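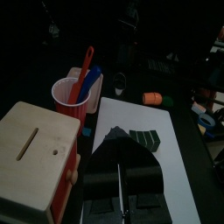 Wrist camera view during board work, with the sponge on the board and the box and cup to the left.

Home Projects Reports Data Contact

Nuchit: progress report to the Collura fund
2022-04-03 | Nuchit project team, Senau
5 shares

1. Period and scope

The report covers the second work package of Nuchit, which concerns tabletop handling with two arms in the presence of objects that play no part in the task. The first work package (cell construction, calibration, recording software) was closed in the previous report and is mentioned only where a later fault made us return to it.

The question put in the proposal was whether a policy trained on demonstrations could be made less sensitive to clutter by changing how the camera views are combined, with no increase in the number of demonstrations. The method under test is called Kidum. The reference method joins the features from all cameras and passes them on with equal standing. Kidum adds a small weighting stage which decides, at each control step, how far to rely on the wrist views and how far on the fixed view.

2. Data

We recorded 150 demonstrations of the board task by teleoperation. In each, the operator grasps a block resting on a white board, draws it across the marked area in overlapping strokes and sets it down clear of the marks. The remaining objects on the table were moved between demonstrations. Their placing followed a written list, so that the same arrangement does not recur in training and evaluation.

Recordings in which the operator paused for longer than 7 seconds were repeated. The pause itself does little harm, but the reference method learns it readily and will then stop above the board for no useful purpose.

The cell is lined with black fabric on the inside. This has removed most of the reflections that troubled us in the first work package, at the cost of losing depth in the background. The wrist cameras set their exposure from the whole image, and a white board on a black table is a hard case for them. We fixed the exposure by hand after the first week and discarded everything recorded before that change. The discarded recordings are not part of the total above.

3. Evaluation

Each method was run for 60 trials on arrangements taken from the held-out part of the list. A trial counts as a success if the block is grasped, the marked area is covered and the block is released on the board without the operator stepping in. Partial credit was not given. The order of the two methods was shuffled and the person judging the outcome did not know which was running.

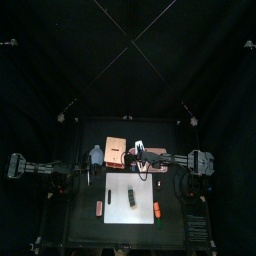 Fixed camera view of the cell: both arms over the table, the board in front and other objects along the back.

Kidum failed in five trials. The reference method failed in considerably more, and its failures were concentrated in arrangements with another dark or strongly coloured object close to the board. The full table of outcomes is in the data annex, listed by arrangement.

Of the failures under Kidum, most occurred at the grasp. The fingers closed on one corner of the block, the block turned, and the policy continued as if the grasp were sound. We saw none in which the arm set off towards the wrong object. That fault was the commonest one for the reference method and was the reason for starting this line of work.

4. What the weighting does

We logged the weights during all trials. In the approach phase the fixed view dominates. As the gripper comes down over the board the weight moves to the wrist view of the active arm, and it stays there until release. This is the pattern we expected. Less expected was the behaviour of the idle arm, whose wrist view keeps a small but steady weight throughout. Removing it at run time made the grasp worse. We do not yet have an explanation. One possibility is that the idle view helps to place the near edge of the board when the active arm hides it from the fixed camera — this can be tested by moving the idle arm to a different rest pose, and the test is planned.

The weighting stage adds very little to the computing time, and the control rate was unchanged.

5. Difficulties

The calibration of the fixed camera drifted during the period. The mount had been tightened against the enclosure and moved slightly whenever the fabric was pulled aside. It is now attached to the frame. Trials run between the last good calibration and the repair were repeated in full, which cost us most of a week.

Gripper pads wear faster than budgeted. The foam compresses under repeated closing on the block and the grasp force then has to be reset. We have asked Senau stores for a larger stock and have charged the cost to consumables. No change to the budget is requested.

The rule for success is strict and depends on one task. The results should be read as evidence about board work of this kind, and we make no claim yet about insertion, pouring or tasks in which both arms hold the same object.

6. Work in the next period

a) Idle arm test as described in section 4.
b) A second task using both arms, with one holding the board and the other wiping. Demonstrations can begin once the holding pose has been agreed.
c) A grasp check, taken from the wrist view alone, which lets the policy open the fingers and try again.
d) Release of the recordings and the placing list. The licence text is with Senau for approval.

Item (b) carries the main risk. If the holding arm hides too much of the board from the fixed camera, the weighting may have little to choose between, and a second fixed camera would then be needed. We will report on this by the end of August, before any purchase is made.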